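Suture bench – end of session checklist w/ comments
Zurncombe skills room, August round

Filled in quick before the 3 pm group. Comments beside each item, sorry for the scrawl.

1. Wound closure and thread – OK, with comments
Knots sitting across the cut, tails left on. Loose thread needs watching.

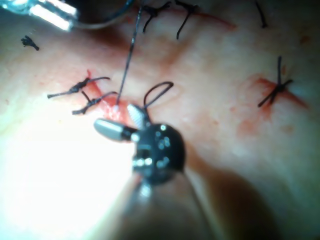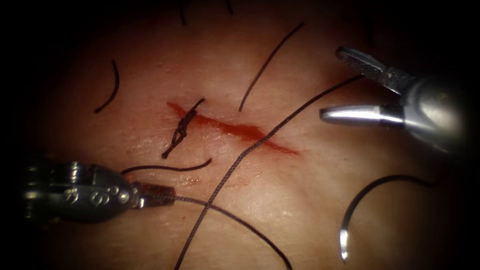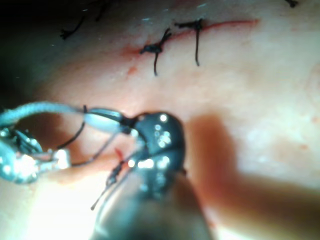
2. Skin pads
Warkent pads, two on the shelf past their use-by. Binned. Surface check – no tears at the corners, fine to use again on the reverse. Red dye wipes off with a damp cloth, don't scrub, it takes the colour off the pad as well. Reorder, 40 min.

3. Thread
Black braided only. Trim tails to the length on the wall card, same both sides pls. Offcuts go in the sharps tub, NOT the bench bin. Found a few on the floor by the sink agian.

4. Instruments
Jaws – look at the ridges under the magnifier, any fluff or thread caught in there, brush out. Joints wiped. Log the use count, anything past 60 goes back to Jetier for service. One overdue, tagged yellow.

5. Lighting
Rønning lamp, set to 600. Centre bright, corners drop off badly. Fails for me – move lamp back a bit and recheck before the next lot. Spare globe in the grey drawer.

6. Sharps
Tub about three quarters full. Change at the line. Needle count in = needle count out, signed by whoever packs up.

7. Floor and exits
Cable cover lifting near the door, taped for now. Needs a propper fix.

Result – pass, except item 5. Recheck tomorrow morning.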